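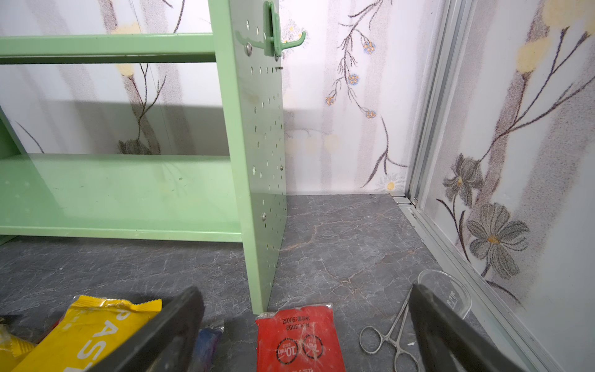
Progress report to the Karagiannis Fund
Dunetti Dry Goods, shelf restocking project
Period covered: March to June

We are very glad to be sending this one! When we wrote the last report the arms were still in crates and the training plan was a page and a half of good intentions. We now have the practice bay running on most working mornings, and the people who fill our shelves for a living are the ones teaching the arms to do it.

What the work is

Dunetti packs and sells dried pasta, rice and pulses through a shop and a back storeroom. Refilling the low shelves has always been the job that wears people out. It means a lot of kneeling and reaching to the back with a pack in each hand, then getting up and doing it again two feet further along. In the staff survey we ran before applying to you, it came out as the task people would most like to hand over, ahead of both the cardboard and the early deliveries.

Pasta was the natural place to start. Long packs are slippery and bend in the middle, and they come in plenty of wrappers. The supplier of the arms, Darko, suggested we begin with boxes, but our shelf team argued for spaghetti on the grounds that a method that copes with spaghetti will cope with most of what we stock. They won that argument and we think they were right.
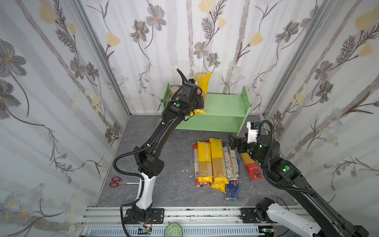
Oken, from the morning shift, asked that the report mention the first month, when setting up the arms took longer than filling the shelf by hand and people went home wondering what the point was. That is a fair request and we are happy to put it on record. The setup sheet has been rewritten since then, in the shift's own words, and it is now a single side of paper taped up next to the bay.

What has changed for staff

Five members of staff have finished the operator training, which is everyone who put their name down. Each of them has spent 40 hours in the bay, all of it paid and all of it inside normal shifts. Two have asked to go further and learn the maintenance side (joints, cables, swapping a gripper), and Darko has agreed to take them through it over the summer.

No hours have been cut and no job has been lost, as we promised in the application. The time people spend in the bay has come out of the kneeling work. The early shift now starts with a short talk at 6:30 where whoever ran the arms the day before tells the others what went badly. These talks have become livelier than anyone expected! Last month they led to a change in how we unpack deliveries: packs are now laid lengthwise and all facing one way, and the people doing it by hand say they prefer it too.

Numbers so far

We have recorded 400 practice runs. A run is one shelf filled from the floor, start to finish, with an operator in charge throughout. Most of the early trouble was with the second arm pushing over what the first had just set down. Moving the two arms by turns near the shelf has helped a great deal, though it makes for a slower run.
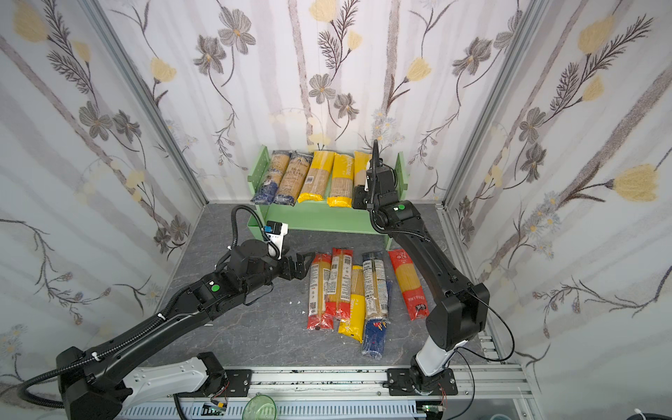 Mixed brands are still harder than a single brand. A stiff wrapper and a soft one need a different grip, and when packs overlap the operator often has to nudge the top one aside before going for the one underneath. We have begun noting which wrappers give trouble, and the list is already useful to our buyer.

Money

Spending is within budget. The training line is fully used. We have underspent on spare parts and would like to move that amount to cover extra shift hours in the fall, so that the evening team can have the same training as the morning team. A separate note with the request is attached.

Next period

The evening team starts in September if you agree to the change above. We also plan to try rice bags, and to take one arm out of the bay and up to a real shelf in the storeroom outside opening hours. The shelf team will decide which shelf. You are warmly invited to come and try the controls yourselves, any morning before ten.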